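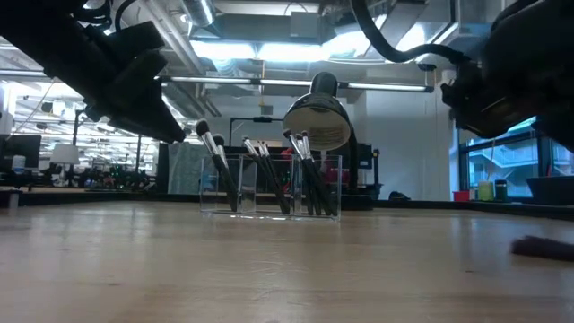 Brushes in the clear organizer, both arms up. Lab bench, Thursday.

Brush sorting, notes on the two-arm policy

Okay, so the thing I wanted to know this week was whether the Ulidus policy really needs the wrist views, or whether it's coasting on the fixed camera. Brushes are a nasty test for this (skinny black handles, shiny ferrules, everything leaning on everything else). I trained two versions on the same 200 demos, one with all the views and one with the wrists masked out, same seed, 2999, for both.

Stavros Deligiannis thinks the masked one will approach fine and then fall apart in the last bit before the grasp. I'm betting it gets lost sooner, whenever the arms cover the organizer. We have a coffee on it! 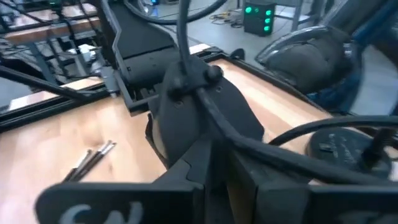 Wrist-level view, sticks on the wood at left.

Clutter is my worry with views like this. There's a lot of gripper and cable in there and not much brush, so I'm adding a crop before the encoder and rerunning at 8 Hz. If the crop hurts, back to full size and I'll stop fiddling. 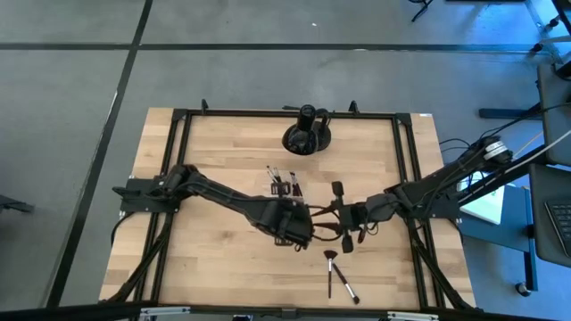
Still to do

Rerun the masked version with 4 new starting layouts, loose brushes included. Score the fan brush separately, its head is such a different shape. Ask Clerkdale for their resize script.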